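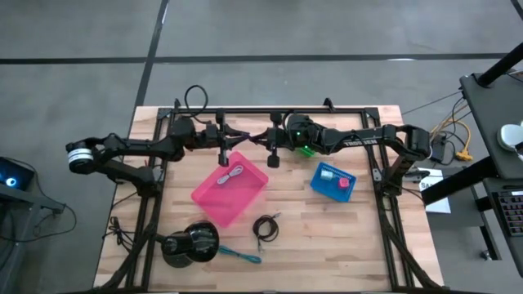

Posted by Éabha Horgan in Workbench, June. 6 comments

The cable box had reached the point where closing the lid meant leaning on it. I had been putting off the job since we moved the bench, and the trigger in the end was a missing display lead that I bought a second time and then found wrapped inside a longer one. So I tipped the lot out, in batches, and sorted it on the butcher-block top.

Some notes on method, mainly for my own reference next time.

Trays. I used shallow open containers during the sort and kept lids out of it entirely. The pink plastic tray takes coiled cable. Its raised sides are enough to stop a coil relaxing over the edge, and because the plastic is semi-translucent I can tell from the side whether there is anything in it. The small blue basket takes whatever is not a cable: adapters, blocks, odd ends. It has a perforated rim, so a tag can be tied on without drilling. Anything undecided stays on the wood until the end of the batch. In practice the undecided pile is always the largest one at the start.

Order of sorting. My first attempt was by connector, and it failed within 2 batches, as so many leads have a different connector at each end. Sorting by length was better. I now have three groups: under 800 mm, 800 to 4000 mm, and over 4000 mm. Length is measured against marks on the edge of a shelf, pulled straight but with no tension. The short group is by far the most used and goes in the drawer. The long group goes on hooks.

Coiling. Over-under for anything thick, plain loops for anything thin. I let each cable show me the diameter it wants. A cable that has spent years in a tight coil will not lie in a wide one without a fight, and forcing it puts a twist in the jacket that you will meet again later. The black ones with a heavier connector are the awkward ones, as the connector drags the last loop open as soon as it is put down. Tucking the connector end through the center of the coil holds it well enough to get it to the tray.

Ties. I have gone back to hook-and-loop strip, cut to length from a roll. I tried the Flidora clips over the winter and they are fine on a single thin lead, but they slip on anything stiff. Sinéad Mulcahy uses paper-covered wire for the same job and has had no trouble with it. My objection is that the ends catch on each other in a drawer. Zip ties are out. Every zip tie is a future appointment with a pair of cutters.

Color. I had some hope of coding by jacket color and dropped it. There is one teal blue cable, which I can find from across the room, a few light gray ones, and then black, black and black. A color code needs a more even spread than that. What works is a paper flag near one end with the length and the device written on it. Pencil survives handling better than the pen I had.

Storage. The short group is in a Vestergaard drawer insert, the six-cell version, with the dividers moved to give two wide cells and two narrow. The medium group is in a Himero box, stood on edge like records. I would not buy the Himero again. The base bows when it is full and it then drags on the shelf below.

Discards. Anything with a cracked jacket or a bent shell went straight out. Duplicates beyond two of a kind went in a bag for Sinéad, who has first refusal. I kept one lead that fits nothing I own, and I can't defend that.

Still to do: the power supplies, which need their own tray and a deeper one than the pink. The Zirthorpe catalog lists a version with taller sides in the same footprint. I also need to relabel the hooks, as the long group has outgrown them and the last coil is currently sharing with the extension lead.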